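Clesside Community Support
Ticket 576: Cellar Wi-Fi drops out, Zaltov mesh unit
Status: Resolved
Opened by: Nadège Hamel
Category: Home network / mesh

Original report

I have a three-unit Zaltov mesh kit. The main unit is in the hall next to the phone socket, the second is on the landing and the third is at the bottom of the cellar stairs. The hall and landing units have been fine since I set them up in September. The cellar unit loses its connection several times an evening. The light goes from white to amber, stays amber for a few minutes and then comes back by itself.

The house was built in 1974 and the cellar ceiling is poured concrete. The distance from the hall unit to the cellar unit is short, one floor down and a couple of metres across.

Tried so far:
Restarted all three units, main one first.
Factory reset on the cellar unit and added it again.
Swapped the cellar and landing units. The fault stayed in the cellar, so I don't think the unit is bad.
Changed the power supply.

Firmware is up to date on all three according to the app.

Reply from Support (Guillot)

Thank you for the detail, the swap test is useful. Please send the signal figure shown in the app for the cellar unit when it is white, and again when it is amber if you can catch it. Please also say which unit it is connecting through. It should be listed as the parent.

Reply from Nadège Hamel

Signal is 37 when white. I couldn't get a reading on amber, the page just says offline. The parent is the landing unit, which surprised me. I expected it to be the hall.

I put two spreadsheets through from the cellar laptop to see whether uploads would hold. The first took nearly ten minutes and the second failed twice before it went.
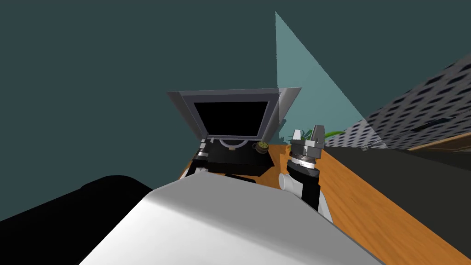
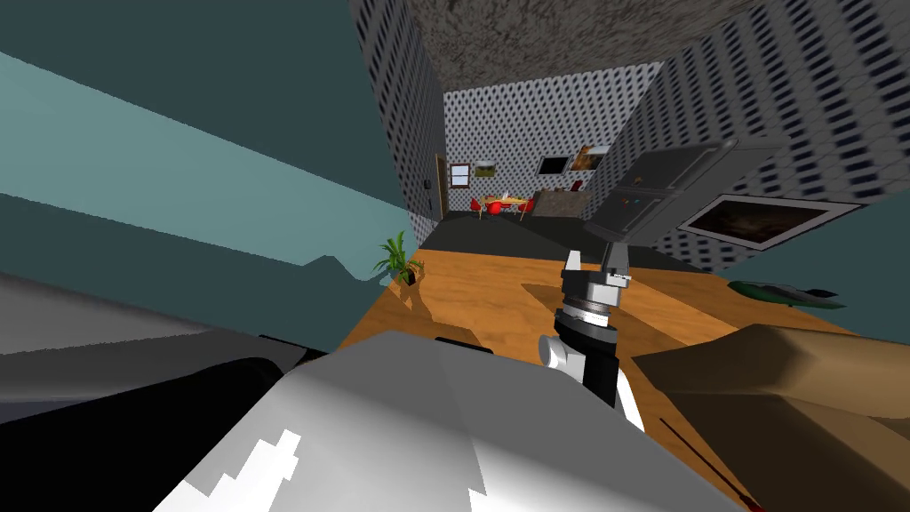 For comparison I sent the same two files from the kitchen and they were done in a few seconds. Downloads in the cellar are slow but usually finish. Uploads are the main trouble, and video calls freeze at the other end while I can still hear the other person.

Reply from Support (Guillot)

A figure of 37 is low. We suggest at least 60 for a stable link. The landing is two floors away from the cellar, so the unit is choosing a poor parent. Please do the following:

1. In the app, open the cellar unit and go to Connection.
2. Turn off Choose parent automatically.
3. Select the hall unit and save.
4. Wait five minutes and note the new signal figure.

If the hall unit is not offered in the list, the two cannot see each other well enough and you will need to move one of them or run a cable.

Reply from Nadège Hamel

The hall unit was in the list. I selected it and the signal went to 44. It lasted most of the evening and then dropped twice after nine. My brother Valentin thinks the steel door at the top of the cellar stairs may be part of it. With the door open I get 58, with it shut 44. We need to keep it shut because of the heating.

Is a cable going to be better than moving things about? There is an old aerial cable hole next to the meter cupboard which comes out close to the hall unit.

Reply from Support (Guillot)

Yes, use the cable. Any Cat 5e or Cat 6 lead will do. Plug one end into either port on the hall unit and the other into either port on the cellar unit. Restart the cellar unit only. The parent should then read Wired.

Reply from Nadège Hamel

Valentin ran a 15 metre lead through the hole and clipped it along the joist. Parent reads Wired and the signal line shows 100. No amber light in the four evenings since. Uploads now take the same time as in the kitchen.

One thing for anyone else doing this: the app went on showing the old parent until I closed it fully and opened it again. I nearly reset everything a second time.

Reply from Support (Guillot)

Glad it is holding. The display delay is a known fault in the current app and has been passed on. You can turn Choose parent automatically back on, as a wired link always takes priority. Closing this ticket. It can be reopened from your account page for 30 days.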